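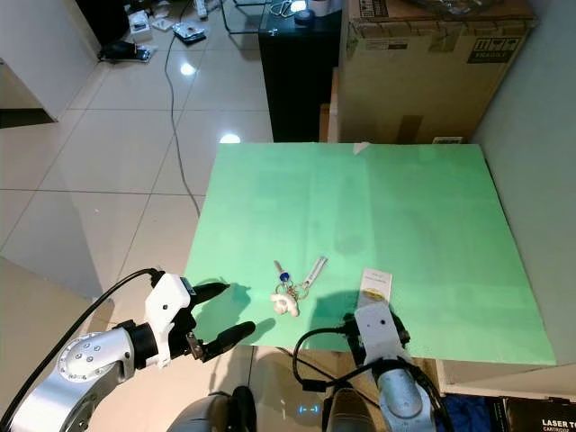

Can they do the chores yet? Keys edition

Short answer, no. Longer answer, getting closer, and keys are a good place to see how close.

Everyone wants the robot that folds the washing. Fine. We'd take one that can clear the bowl by the front door. Keys, cards, receipts, coins, all the stuff that comes out of pockets and has to go somewhere. A person does it half asleep. A two-armed machine has a proper fight on its hands.

Look at what's in a bunch like this one. A key with a blue plastic head, a flat metal tag, several split rings, a little white charm hanging off. Pick up one bit and the rest swings. Grab the tag and the key might come along, or turn over, or snag. Software that's happy with a mug (one lump, doesn't bend, handle on the side) has to guess where a bunch of keys will be a second after it touches it. Shiny metal doesn't help, depth cameras are often poor at it and you get holes where the key should be.

Then the card. Standing, as here, is one thing. Lay it flat on a flat board and there's no edge to get under. You or I would use a fingernail or slide it to the edge of the table and pinch. Two fingers on a gripper can do the slide, if somebody has taught it to, and if it stops before the card goes on the floor. Suction is the usual cheat and it works nicely on cards, then it's no use at all for the keys. So you're either swapping tools or being clever with fingers.

What's actualy being sold

Had a read through the Plisex brochure for their tidying arm. Quoted price is 2433 euros for a single arm, stand not included, software by the month. The wording is careful. It "assists with surface clearing". Small print has a list of things it doesn't do and loose keys are on it, along with anything see-through and anything under 2 millimetres thick. So that's cards gone as well. What's left is mugs, remote controls, toy bricks. Worth having in some houses, I suppose, but not at that money.

Somden are going at it from the other end. Shop floors, not homes. Their pitch is key return at hire desks: van comes back, keys go on the counter, machine hangs them on the right hook. Every bunch has the same tag, which makes it a far easier job. The demo on 28th June had it hanging 7 bunches out of 9, with one dropped and one on the wrong hook. The wrong hook is the one I'd worry about. A dropped bunch you can see on the floor. A wrong one you find out when a customer is stood in the car park pressing the button at somebody else's van.

Speed wasn't great either. Over 2 minutes for the slowest bunch. The lad on a hire desk does that while talking on the phone.

Two arms or one

Reader question from the last issue, would one arm do? For keys, mostly yes if you only want them moved. If you want a key taken off the ring, no, and I haven't seen two arms manage it reliably either. Split rings are horrible. People break nails on them. Same with handing over — one hand holds the rings, the other sorts out which key is which — that's two hands' work and most labs now set up for it that way.

Light is the other thing people forget to ask about. Overhead lamps throw the arm's own shadow right across the worktop, just where it's trying to look. Ask any seller to show you theirs working under an ordinary ceiling light, with the curtains open. If they want to draw the curtains, you've learned something.

Where that leaves us

Mugs, yes, most days. Washing up, a few stacked plates if they're all the same. Socks, slow. Keys and cards, not at a price or a pace that makes sense at home. Shop counters will get there first, becuase the shop can change the tag to suit the machine and you can't do that with your nan's key ring.

Ristić are meant to be showing a fingertip with a thin lip on it at Sakuvport in October, made for lifting flat things off tables. If it can get a card up first go I'll be impressed. Will report back. Send in your own worst chores meanwhile, the duvet cover has been suggested plenty already.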